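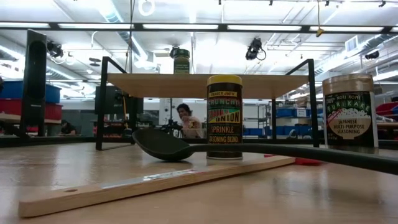

Tranach Wall-Mount Spice Rack, 2-Tier

Item no. 429
Made by Grasis

Steel rack for jars, tins and shaker bottles. Mounts to drywall, tile or solid wood. Each tier has a front rail to keep containers from sliding off. Tiers can be set at three heights on the side brackets.

Specifications
Tiers: 2
Usable depth per tier: 80 mm
Overall width: 429 mm
Maximum load per tier, evenly spread: 80 oz
Material: powder-coated steel
Finish: matte white or gray

In the box
Rack, side brackets, four screws, four drywall anchors, hex key. Tile anchors are sold separately.

Mounting
Mark the holes with the paper template and check for level before drilling. Tighten the side brackets fully before hanging the tiers. Do not mount directly over a cooktop.

Care
Wipe with a damp cloth and dry. Do not use scouring pads or oven cleaner. Not dishwasher safe.

Fit notes
Containers wider than the tier depth will not sit flat. The Sornel door rack uses a different bracket and its parts do not interchange with this model.

Replacement rails and brackets: contact Kelly Fairclough, parts desk. Have the item number ready.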